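Fitted cloths for round tables

Measure the tabletop across its widest point, then add twice the drop. A 200 mm drop clears the knees of a seated person and leaves the leg free for sweeping. Add 10 mm all round for the hem. Press before cutting; an unpressed cloth will give a false diameter.

Wash coloured cotton separately the first 3 times. Yellows and greens pick up grey from dark loads and the colour does not come back. Line dry in shade.

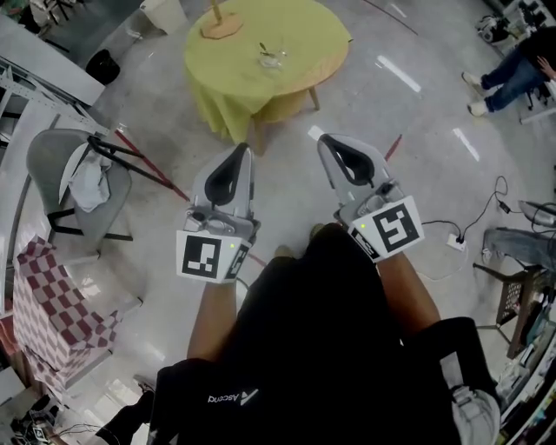

Anything with a base that stays on the table, such as a pole stand or a lamp, goes down after the cloth has been smoothed from the centre outwards. Stick felt under timber bases so they don't drag the weave. On bare concrete, check the table for rock before laying the cloth and pack the short side with card. Keep power cords clear of the hem.

Spare cloths: roll on a tube, do not fold.

Muireann Mac Suibhne, Flurkwood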